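Foro > Robótica de manipulación > Aprendizaje y datos
Tema: Cámara de muñeca contra cámara de cabeza, resultados que no me esperaba

otier_lab
Mensajes: 212

Buenas a todos. Llevo tiempo leyendo y poco escribiendo, así que voy con algo. En el grupo (somos Reda Alaoui y yo, proyecto Amadi) hemos entrenado la misma política dos veces con 700 demostraciones de ordenar cojines en una sala de estar. La primera vez con la cámara de cabeza, la segunda solo con la de muñeca. Mismo robot, misma red, mismas horas de entrenamiento.

Pues gana la de muñeca, y con cojines claros gana de largo. Yo había apostado por la de cabeza y me tocó pagar los cafés :)

Os pongo dos cuadros de muñeca para que veáis con qué trabaja la red:
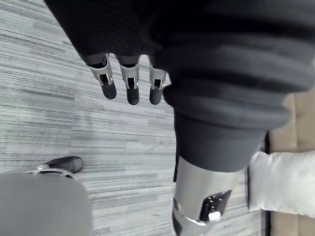

Muñeca, con los dedos sobre la moqueta y el cojín blanco a la derecha.

La funda negra se come media vista y aun así la política funciona. Probamos a recortar esa zona y el resultado empeoró. Mi teoría es que la red usa los pliegues como pista de la postura de la mano, pero no lo tengo demostrado.

transide
Mensajes: 1840

Muy chulo, pero no compro la teoría de los pliegues. Si recortas y reescalas, cambias también el tamaño aparente de los dedos. ¿Probasteis a tapar la funda con un color plano sin tocar el resto? Sin eso no puedes separar las dos cosas.

Y otra pregunta: ¿cuántas semillas? Porque con una sola por condición yo esto no me lo creo, lo siento.

otier_lab

Dos semillas por condición, ya sé que es poco. Lo del color plano no lo hicimos y tienes toda la razón, me lo apunto.

garba_odukoya
Mensajes: 96

Hola, soy Garba Odukoya, del proyecto Badbridge. A nosotros nos salió lo contrario el pasado octubre, la cámara de cabeza ganaba casi siempre. Claro que manipulábamos cajas, con bordes bien marcados, y la mano las tapaba poco.

¿Cómo lleváis la altura sobre superficies blancas? Para nosotros era un infierno, con tela lisa y sin textura la red bajaba de más y chocaba.

otier_lab

Justo para eso quería enseñar el otro cuadro:
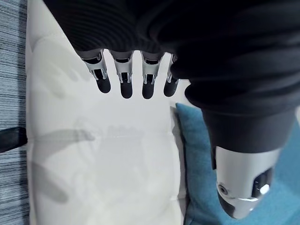
Dedos por encima del asiento blanco, con las sombras difusas.

Fíjate en las sombras de la mano, Garba. Creo que por ahí saca la altura. Hicimos una tanda de 12 intentos con luz difusa, casi sin sombras, y la mano se quedaba alta o apretaba demasiado. Con la luz de siempre, muchísimo mejor. Doce intentos no son nada, de acuerdo, pero la diferencia se veía a simple vista.

transide

Vale, lo de las sombras me convence bastante más que lo de los pliegues. Pero entonces el titular cambia, ¿no? Lo que tienes es una política que depende de la lámpara del techo. Mueve la luz de sitio y a ver qué pasa.

reda_a
Mensajes: 31

Me meto, que soy la otra mitad del experimento. Transide, yo discrepo un poco. Variamos la luz durante las demostraciones, lo que nunca hubo fue luz difusa de verdad. Para mí es un hueco en los datos y se arregla grabando más. Otier y yo llevamos dos semanas discutiendo esto, que conste.

garba_odukoya

Yo estoy con Reda. Aunque añadiría un sensor de contacto barato en las yemas y me quitaba el problema de encima.

otier_lab

Lo del contacto está en la lista, pero primero quiero la prueba del color plano y otra con la lámpara movida. Cuando las tengamos lo subo en este mismo hilo, con más semillas para que transide duerma tranquilo.

transide

Cinco como mínimo, eh.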